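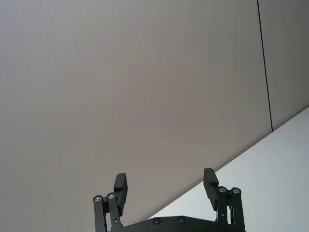 Redacción de noticias breves – apuntes de la tercera sesión

Bienvenidos otra vez, y gracias a quienes mandasteis los ejercicios antes de tiempo (¡me los leí todos en el tren, con un café malísimo!). En esta sesión nos metemos con el breve, esa pieza pequeñita que casi siempre le cae a quien acaba de llegar a la redacción y que, creedme, cuesta más de lo que parece.

Extensión
Trabajaremos con un máximo de 80 palabras por pieza, titular aparte. Si os salen 99, no pasa nada en el primer borrador, pero luego hay que volver y quitar. Lo primero que suele sobrar son los adverbios y esos «en el marco de» que se nos cuelan a todos, a mí la primera.

La entrada
Quién, qué y dónde, a ser posible en una sola frase. El porqué puede esperar a la segunda, y el cómo muchas veces ni siquiera cabe. Fijaos en estas dos versiones:

a) En el marco de una reunión que se prolongó hasta bien entrada la noche, el ayuntamiento de Stusau abordó la cuestión del puente.
b) El ayuntamiento de Stusau cerrará el puente viejo en marzo para reparar los pilares.

La primera nos cuenta cómo fue la velada – que quizá fue muy agradable, no digo que no – y la segunda le dice al vecino que tendrá que dar un rodeo.

Las cifras
Una por breve, dos si no hay más remedio. «La naviera Brindside suprimirá 494 empleos» se entiende a la primera. Si en la misma frase metemos el porcentaje, la comparación con el año anterior y la facturación, el lector se nos pierde por el camino.

La atribución
Siempre detrás del dato, con el verbo «decir» sin ningún miedo. Ursina Bachmann, que me enseñó el oficio, tachaba en rojo cada «aseveró» y cada «manifestó», y todavía guardo alguna de aquellas hojas.

Para la próxima clase
Escoged uno de los dos teletipos repartidos, el de la huelga de Ovano o el de la fusión de Cheng, y sacad de él un breve con su titular. Tendréis 20 minutos para comentarlo por parejas, así que traed dos copias impresas y un bolígrafo que no sea azul. Las dudas, por correo o al terminar la clase; suelo quedarme un rato recogiendo.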